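Gripper kits - first look

Two hand-held gripper kits in for members to try this month, the Tenov and the Bravo. Both are the sort you carry round yourself to record everyday jobs for training a robot arm later on. We took the Bravo into a kitchen first, as that's what most of you asked for.

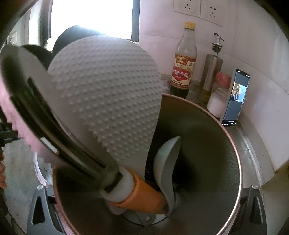

Bravo kit, long jaws on a silicone spatula, over the stirring pot.

Quick notes then. Grip is good on thin handles, jaws are long enough to keep your fingers well back from a hot rim. The wide lens bends everything at the edges but you get the whole worktop in, socket to hob, and the softwear copes with it. Battery gave us 70 minutes. Weight is the grumble - 898 grams with the strap on, and you do feel it in the wrist by the end. Charger is a seperate purchase, bit cheeky.
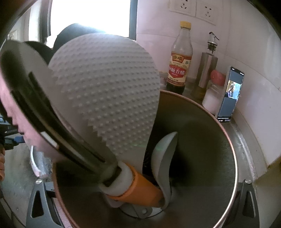 Price next. 2,000 to buy outright, or 112 a month on hire through Flustside, padded case included. Hire makes more sense for a short job. Spare jaw pads are sold in pairs, and delivery's slow so order early. Mirka do a cheaper wrist strap that fits, worth a look.

Tenov write-up to follow in August. Want a go on either before then? Put your name on the loan sheet - mornings are best, afternoons fill up fast.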